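Saturday, February 28, 2026
Bench notes – hand-held gripper kit, trial unit

Second day with the Donico kit. Writing this up before I forget which complaints are mine and which came from the other shift.

What we have on loan: one hand-held gripper with camera mount, two sets of finger pads, a charger, and a login for the Culico upload service. Quote is 3279 for the kit, then 783 a year for the service after the first six months. The sales sheet says "ready for household tasks out of the box." We'll see. The Zanthorpe unit we looked at in November said much the same and we spent a week shimming it.

Good first. Trigger is light, the linkage moves without slop, and my wrist was fine after a long morning. Pads are better than I expected on cloth. They pinch a single layer of cotton if you come in flat and slow. Come in steep and you get a fold plus whatever is under it.

Less good. Pad alignment drifts. I squared them up before starting and by lunch the right one had a slight toe-in again. Screws at the pivots were snug, so I don't think that's it. Haven't opened the linkage and won't until we know whether that kills the loan terms.

Bedroom session was clothes pickup off a quilted spread. Wide stripes, which I wanted, as the tracking on the last kit hated plain white sheets.
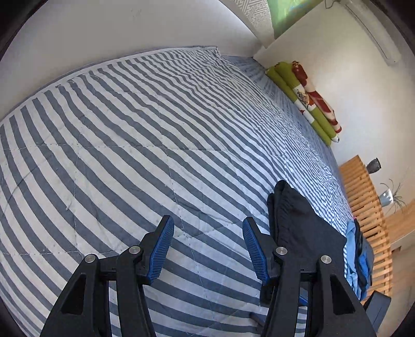 Bedroom, fingers open over the spread. Navy pile and light blue item at the right edge of the bed.

Tracking held in there, I'll give them that. My gripe is with the lens. Straight stripes come out strongly curved, and the corners go dark. The Donico software claims to correct for this, but the corrected export crops so hard that I lose the finger bases. Their manual wants both fingers visible for the width estimate. So which is it?

Upload: 2628 clips queued from both days. The Culico page showed "complete" while my own tally of the folder was still going up. I don't trust that green tick. Will compare checksums before wiping the card.

Also asked Buschmann for a price on pads alone. If theirs fit the same mount we may not need the second Donico set, which looks to me like the first set in a nicer bag.

To do:
– re-square pads, mark them with paint pen, check again after roughly 6 hours of use
– dark clothes on a dark blanket, no stripes to help it
– get the raw lens calibration out of Donico, in writing
– find out what happens to our clips if we drop the service

Not signing anything yet. Loan unit is back in its case, charger is on the shelf by the sink.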